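Where do you all keep your scrunchies?

Flivalura Forums > Home > Small Storage

ivska_ann
Posts: 56
July 22, 2020
Mine live all over the flat. Door handles, gearstick, the neck of the washing-up liquid. I've decided they need one home and I've started by putting the ones from the living room on a tray on the sofa, as that's where they seem to breed.

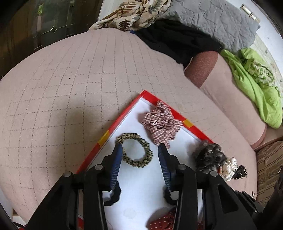
The plan is to sort the fuzzy ones from the fabric ones and then find a drawer. The gingham one is staying out whatever happens, it goes with everything I own that is also gingham.

nonton56
Posts: 2,257
A tray on a sofa is a spill with a delay on it. Kitchen roll holder, stack them up, done.

Chae-won Chae
Posts: 935
Disagree with the kitchen roll holder. I had one from March onwards and the one I wanted was always at the bottom. A shallow tray is better, you can see what you've got. Just move it to a shelf. And give the claw clips their own pot or they'll hook into anything lacy and take a thread with them.

nonton56
Then wear the top one. It's hair, not a wedding.

kang_on_toast
Posts: 2,000
Why sort by fabric? Sort by grip. The thin elastic ones are for the gym and the big puffy ones are for looking as though you've been to the gym.

ivska_ann
I like grip. Chae-won, is your shelf by the mirror or by the door?

Chae-won Chae
Mirror. By the door I just left the house with three on my wrist.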